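Ticket 593: gripper misses board strip on fixture plate
Project: Pikolstead assembly cell, student robotics club
Status: open
Priority: normal

Reported 15:10. Pick routine stops short of the strip when the arm approaches from the front. Same program ran without faults in April. Controller log shows no joint error and no force trip.

Checked so far: wrist camera calibration reloaded, tool offset compared with the Langate file, fixture plate origin re-taught at the corner nearest the square socket.

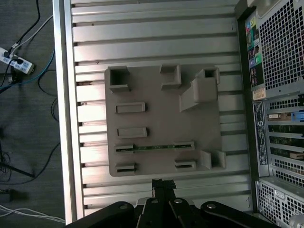 Offset in Y is 9 mm after re-teach, down from 15 mm. Rotating the approach by 90 degrees makes no difference. Suspect the tool length in the Grunwood profile was never updated after the fingertip was re-taped.

Next: measure the fingertip with calipers, enter the new length, rerun at low speed. Leave the Daher build of the planner installed until then.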